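Sauerteig und Geduld, oder: mein Frühling mit dem Roggen

Ihr Lieben, jetzt ist es doch wieder länger still gewesen, als ich wollte, aber der April hat mich mit Haut und Haar verschluckt.

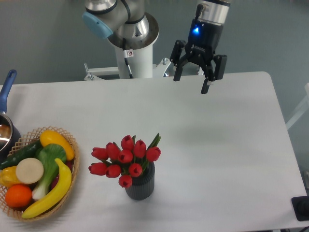
Angefangen hat alles mit einem Glas Anstellgut, das ich vom Markt in Rirnau mitgebracht habe (eigentlich wollte ich nur Radieschen!). Seitdem steht es bei mir auf dem Kühlschrank, wird morgens gefüttert und bekommt abends noch einen Blick, ob es auch ordentlich Blasen wirft.

Die ersten Brote waren, sagen wir, kompakt. Man konnte sie essen, wenn man sie dünn schnitt und viel Butter nahm. Dann habe ich den Teig über Nacht einfach mal in Ruhe gelassen, bis zu 7 Stunden in der kühlen Speisekammer, und plötzlich war da eine Krume, locker und saftig und mit diesem leicht säuerlichen Duft, den ich noch aus der Backstube meiner Kindheit kenne.

Inzwischen nehme ich 800 Gramm Roggenmehl, 400 Gramm Weizen und einen guten Löffel Salz, dazu Kümmel nach Laune. Das gibt zwei Laibe, einen für uns und einen zum Verschenken. Gebacken wird im alten gusseisernen Topf, der so schwer ist, dass ich ihn jedes Mal mit einem kleinen Seufzer aus dem Schrank hebe.

Als Nächstes möchte ich Walnüsse hineingeben. Wenn ihr ein Rezept habt, das nicht zu süß wird, schreibt es mir gern in die Kommentare, ich freue mich über jede Zeile!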